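Budgeting for a two-arm robot bench

Last updated 29 Apr 2022, by the Jiltumville editors

A two-arm robot bench is a worktable fitted with a pair of robot arms used for handling small items such as tubes, bottles and cartons. Buyers usually plan for one under four headings: the arms, the grippers and cameras, the table and its safety fittings, and running costs.

The arms are the largest item, and in most plans they are ordered as a matched pair so that spare parts can be shared. Grippers are priced separately. A camera on each wrist adds to the cost of cabling and mounts, and this is often left out of first estimates.

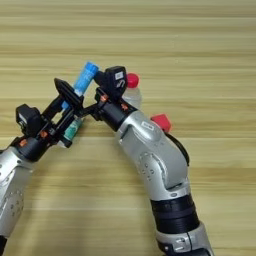

Running costs cover replacement fingers, cables, software licences and staff training. The Skyrme workshop in Clerkville set aside 20 per cent of the purchase price for its first year and spent most of it on training. Its plan allowed 145 hours for setting up and 85 hours for teaching staff.

Leasing is the main alternative to purchase. Iment, a leasing firm, charges 639 pounds a month for a bench of this type, with servicing included. Leased benches are normally inspected each May, and the hirer pays for worn fingers and damaged cables.

See also: Gripper; Equipment leasing; Workshop planning

Contact the editors | © 2022 Jiltumville Encyclopedia | Back to top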